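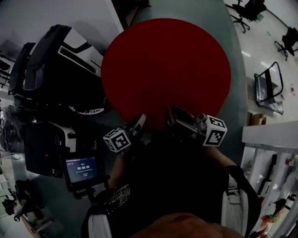 *Black T-shirt, yellow-and-white print, left side of the chest.*

# plistville-shirts

A catalogue of printed T-shirts, kept as plain text, with a small script for searching it. There are 139 shirts in it at present. I did not set out to own or document that many, and the first thing the catalogue did was show me that I had bought the same one twice.

Most of the shirts come from Plistville, where the covered market has sold surplus and misprinted clothing for as long as I've lived within walking distance of it. The rest are from friends clearing out lofts, and a few arrived in the bottom of boxes I had bought for other reasons.

## What's in the repository

- `shirts.csv` — one row per shirt
- `prints.md` — longer notes on prints that deserve them, and several that don't
- `find.py` — searches the table by colour, maker or words in the print
- `labels/` — the text of neck labels, typed out exactly, spelling mistakes included
- `attic/` — earlier versions of the table, kept out of cowardice

There are no photographs of individual shirts in here. I tried that one August and ended up with a folder of rectangles on a bedspread, each a slightly different shade of the same bedspread.

## Columns

| Column | What goes in it |
|---|---|
| `id` | A number. Never reused, even when the shirt goes to the charity shop |
| `base` | Colour of the cloth, in ordinary words |
| `inks` | Colours of the print, separated by hyphens |
| `place` | Where the print sits: `chest-left`, `chest-full`, `back`, `sleeve`, `hem` |
| `words` | Any text in the print, as printed |
| `maker` | From the neck label, if there is one |
| `wear` | 0 to 5, see below |
| `notes` | Everything else |

`chest-left` means the wearer's left. I had this the other way round for the first half of the table and have corrected it, though I would not bet the house on every row.

Please use ordinary words for colour. An earlier version had "slate", "pewter", "storm" and "graphite", and when I laid those shirts next to each other they were all the same grey, two of them from the same packet.

## The wear scale

0. Never washed, may still have the fold lines
1. Washed, print intact
2. Fine cracks you only find by looking for them
3. Cracks you find without looking
4. Parts of the print are missing
5. A rag that used to say something

Black shirts that have gone brown at the seams are scored on the print alone, with the seams going in `notes`. Holes don't count either. A shirt can be mostly hole and still be a 1.

## Makers

Two labels account for most of the table.

**Skometti** shirts are heavy, boxy and cut for someone with no neck. The ink sits on top of the cloth like a sticker and cracks in straight lines. Their sizes run large, except for the ones marked "large".

**Ronlow** shirts are thinner and better behaved. The print sinks into the cloth and fades evenly, so a Ronlow at wear 3 often looks nicer than it did new. The side seams twist after a few washes and end up somewhere near the navel. I have found no cure for this.

Anything with the label cut out goes down as `unknown`. You can sometimes guess from the stitching at the hem, and I used to, but I was wrong often enough that I went back and blanked all the guesses.

## Using the search script

```
python find.py --base black --inks yellow-white
python find.py --maker ronlow --wear 3
python find.py --words "fun run"
```

The order of inks doesn't matter. Spelling does. Searching for "fun run" returns 12 shirts, none of which I earned.

The script needs Python 3 and nothing else. It reads the whole table every time you run it, and I have been told this won't do for large collections. I filled a test table with 3,000 made-up shirts and it finished before I could get up to put the kettle on. At 4,000 it was the same. If you own more shirts than that, speed isn't your main difficulty.

## Known problems

- `words` can't cope with text that runs round in a circle. I start at the top and go clockwise, which has produced some odd sentences.
- Tie-dye goes down as `base: several`. I know.
- Rows copied over from the Marwat list (an older catalogue, mostly cycling club shirts) have no `place`. The list only ever recorded "front", and sometimes "nice".
- Shirt 44 is a vest.
- Discharge prints, where the colour is bleached out of the cloth, have no ink to record. They currently say `none`, which makes them look blank in a search.

## Adding shirts

Send changes to `shirts.csv` only, one shirt per row, at the end of the file. Leave `id` empty and I'll fill it in. Don't sort the table, however much it seems to be asking for it.

I take anything printed, including work shirts, school leavers' shirts and stag weekends, provided you leave surnames off the last two. Plain shirts aren't accepted. Embroidered ones belong in a separate list that I have been meaning to start for long enough that people have stopped asking.

## Licence

The table and notes are free to copy, alter and pass on. The prints belong to whoever drew them, so nothing here gives you the right to put them on more shirts. There are plenty of shirts.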